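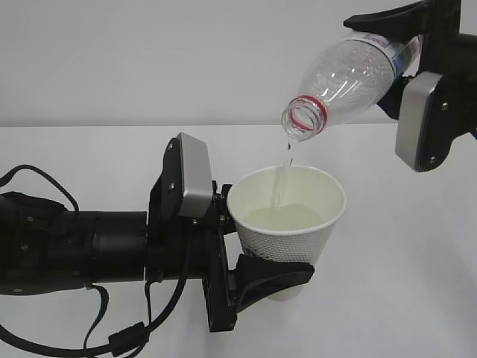 The Last Free Coffee

At the Neltden paper mill, the coffee used to be free. It came out of two steel urns by the time clock, and it was ready before the first shift walked in. Anyone could have it, including truck drivers and the man who came to service the scales. Gus Hutchins worked there for most of his adult life and says he never once thought about who paid for it.

"It was like the lights," he says. "You came in and it was on."

The urns went away one November. In their place the company put a vending machine and a sign with a list of prices. Hutchins remembers that people talked about the machine more than they had talked about the last pay freeze. Some brought a thermos from home. A few quit coffee at work altogether. One crew chipped in on a drip maker and ran it in a supply closet until the smell gave them away.

Workplace coffee is a small expense in most budgets, and it is often one of the first to be looked at when money gets tight. It is also one of the few things at work that everybody uses at the same hours and in the same spot. Ingeborg Nolte has spent years studying how people spend their breaks, first in factories and later in offices. She started out interested in fatigue. She ended up writing mostly about coffee.

For one study she sat in the break room of a furniture plant in Lurnach and wrote down who talked to whom. The plant had 80 employees and one coffee pot. A full pot served 10 people, so somebody was always waiting on the next one.

"The waiting was where the work got sorted out," Nolte says. "A man from shipping would tell a woman from finishing that the boxes were running short. There was no form for that. She went back and told her side of the floor."

When the plant bought a faster machine, the waiting stopped. Nolte is careful about what she claims for it. She did not measure output, and the plant changed managers the same year. What she did see was that people from different departments spoke to each other less, and that most of them took their cups back to their stations.

Anderson Cavalcanti sees it from the other end. He runs a route for Protico, a supply company that stocks coffee, filters, sugar and cups for small businesses. He starts at 6 in the morning and has up to 30 stops on a heavy day. He can tell a lot about a company from what it orders. A place that is growing runs out of cups before it runs out of coffee, he says, as new hires don't have a mug yet. A place in trouble switches to the cheaper blend, then drops the creamer, then calls to ask about its contract.

"They never cut the sugar," he says. "I don't know why. It costs next to nothing, so maybe they forget it's on there."

He has lost some accounts to pod machines. He doesn't like them much. The pods cost more per cup and people make one drink at a time, so there is no pot to finish and no argument over who left it empty. He sells them anyway.

The argument over the empty pot is old. Benedikt Rothe collects office notices, the kind taped to refrigerators and cabinet doors, and more than half of his collection has to do with coffee. The oldest, typed on a card from a shipping office, reads: "He who takes the last cup makes the next pot. This includes Mr. Massawe." Rothe has tried to find out who Massawe was. So far he has a signature in a freight ledger that might be his.

Rothe also keeps notices that answer other notices. In one set, a request to rinse the pot picks up handwritten replies in six different pens. The last one says only "Þórarinn did it." Rothe tracked that one down to Þórarinn Hafþórsson, a retired surveyor, who says he did not.

Back in Neltden, the mill has changed owners and the vending machine is gone too. There is a counter now with a grinder and a button for each kind of drink, and it's free again. Hutchins tried it when he went in for a retirement lunch. He thought the coffee was better than what came out of the urns. He had one cup, and he took a second one with him for the drive home.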